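Help Wanted: Whiteboard Wranglers for Louro (paid, no experience needed)

Hi! I run Louro, a small workshop program that loans out drawing kits to classrooms, libraries and anybody else who asks nicely. I'm looking for 2 people to help me with the least glamorous and most important part of the whole thing, and that's the boards. We have 165 of the little lap-size dry-erase ones at last count, plus markers and erasers by the boxful, and they come back to us looking like they've been through a mud season.

If you've ever had that tiny thrill when an old marker line finally wipes off, please keep reading, because I think we'd get along.

What the work is

Every board that comes home from a loan gets wiped, looked over, drawn on and wiped again. The drawing part matters more than people expect! A board can look perfectly clean and still have a ghost on it, or a dull patch where the ink won't let go, so I have everyone draw a few plain outlines with each marker in the kit and then erase them. Markers get the same treatment. Cap off, a quick line, cap back on until it clicks. The ones that squeak or go gray get tossed in the coffee can by the door.

You'd be at a table for most of it, with one board in front of you and an eraser off to the side.
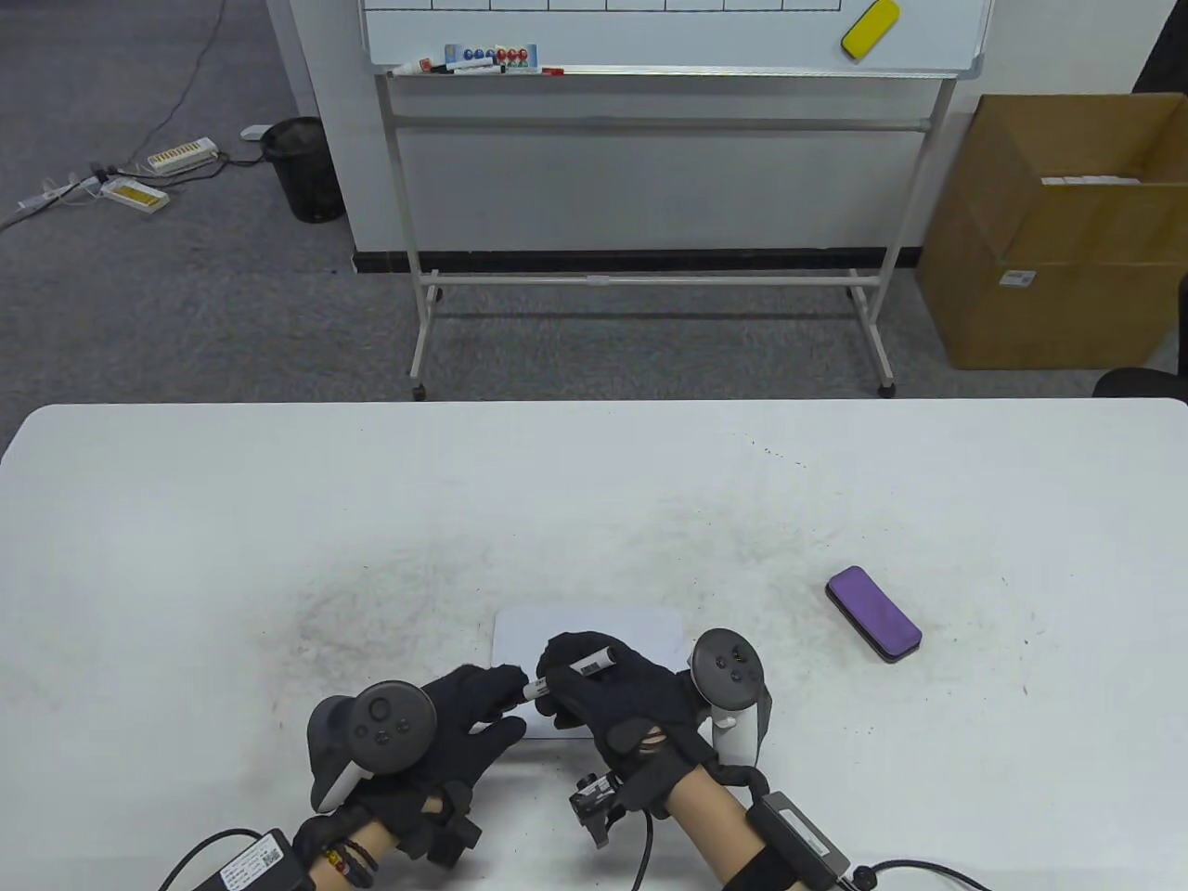 Do I need to be able to draw?
Not a bit. Ovals, boxes and wobbly triangles are all we ask for, and I've been doing this for years with the drawing skills of a second grader.

Where and when

We're on the Illbridge side of the old Zarkham building, up one flight of stairs (there's an elevator too, slow but dependable). The room has carpet, good overhead lights and a radio that gets two stations. Sessions start at 9:30 in the morning and wrap up at 1:00. I need both people through the end of March, and if the spring loans go the way I hope, there'll be more after that.

Pay is 50 dollars a session. You get a 30 minute break in the middle and it's paid, and I bring the coffee. Tea people, I see you, there's a kettle.

What I'm hoping for

Someone who doesn't mind repeating a small job and can stay pleasant while doing it. You should be okay sitting or standing at a table for a while (switch whenever you like, I do). Decent eyesight helps, with or without glasses, because a lot of this is spotting faint marks under a bright light.

You should also be at peace with eraser crumbs. They get everywhere. We use a white table so we can see them, and I'll admit that some days I wish we'd picked brown. The black bits end up scattered all over, and if you set a clean board face down on top of them, well, now you've got a board to clean again.
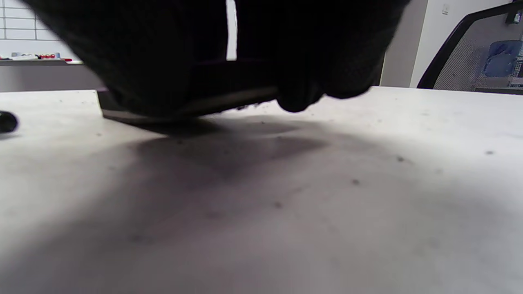 Low over the tabletop, with dark crumbs and specks on the white.

So there's a fair amount of table wiping built into the job. I like it done between batches, before the next stack comes over. Dry cloth first, then the damp one, then let it air out a minute. If you go straight in with the damp cloth you get gray streaks, and then you get me sighing loudly from the other side of the room.

Gloves are up to you. I keep a drawer of them in several sizes. Marker dust gets under your nails and stays there through dinner, so I'd try a pair at least once. The ones with the grippy dots are the favorites around here, though they do get warm by noon.

How a session goes

1. Grab a stack from the returns shelf and check the tag against the loan sheet. We still use the Steseck sheets, the green ones, and I know they're ugly.

2. Set one board down flat and run a finger along the edge to feel for chips or soft corners.

3. Draw your outlines in a row, nice and thin, leaving space between them so you can tell which marker did what.

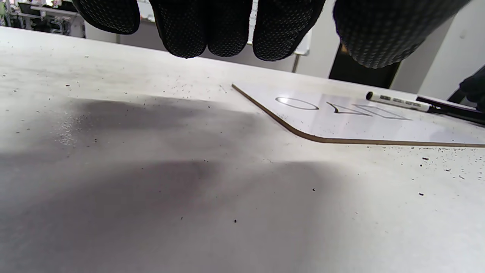
4. Erase everything, tilt the board toward the light and look for ghosts. Ghosts go in the spray pile.

5. Clean boards get a sheet of paper between them and go in the outgoing crate, same way up, please!

6. Wipe the table, stretch, tell me something good you ate lately, start the next stack.

How to apply

Drop a note in the Louro mailbox downstairs or use the contact form on our page. Tell me which mornings you can make, whether you'd like to start right away, and anything you need to be comfortable at the table. No resume, please. If you have a trick for getting old permanent marker off a glossy board, put that in too, I'm always collecting them (and yes, I've tried drawing over it with a dry-erase marker).

I'll write back to everyone, usually in the evening once the crates are packed.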